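Ticket 482: Shipping labels from Pulico printing blank or shifted

Status: Closed
Opened: 5 July 2019
Site: Vemness packing room
Printer: Kunico thermal label printer, USB, connected to packing PC 2

Reported problem
Labels sent from Pulico come out with the address block pushed off the left side. Every so often one comes out fully blank. Labels printed from the other packing PC to its own printer are fine. Order type does not matter. Shirt orders and mug orders both do it.

Log

Checked the roll. Correct size, loaded correctly, not near the end. Printed the built-in test page from the printer button. Test page is centered and dark. Printer hardware looks OK.

Printed a plain text file from the PC. Shifted left, same as the labels. So it is not only Pulico.

Opened the driver settings. Paper size was set to a receipt size. Changed to the label size and saved. Next 8 labels were good, then the shift came back.

Looked at the settings again and they had gone back to the receipt size. User says the PC was not restarted. Found two copies of the printer listed, one with "(Copy 1)" after the name. Pulico was sending to the copy.

Removed both printers and the driver. Unplugged USB. Restarted. Installed driver from the Kunico download page, plugged in again when asked. Only one printer listed now. Set label size, set as default, turned off "let Windows manage my default printer."

Reselected the printer inside Pulico under Stations. Sent 29 labels in a row. No shift. 9 of those were the long Ortuño address format, which had been the worst. All inside the border.

Blank labels: two in the saved batch had no ship-to address on the order at all. Pulico prints these without a warning. Separate ticket opened for that.

User to reprint anything sent out of that station with a cut-off address. Closing.

Note added in November: same fault on packing PC 3, same fix. Look for the duplicate printer first.

Attachments (2) 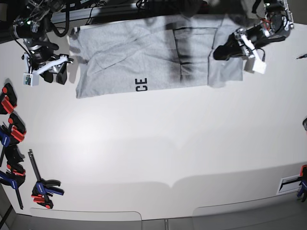
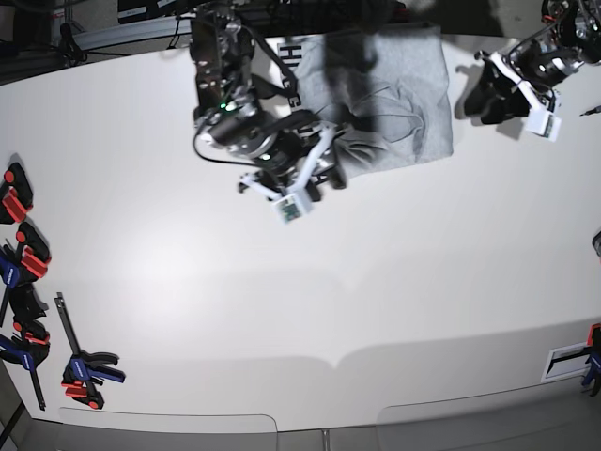 Gray printed T-shirt on the white table.

Was this helpful? 9 yes, 0 no | 0 comments
Contact the help desk | © 2019 Vemness | Back to top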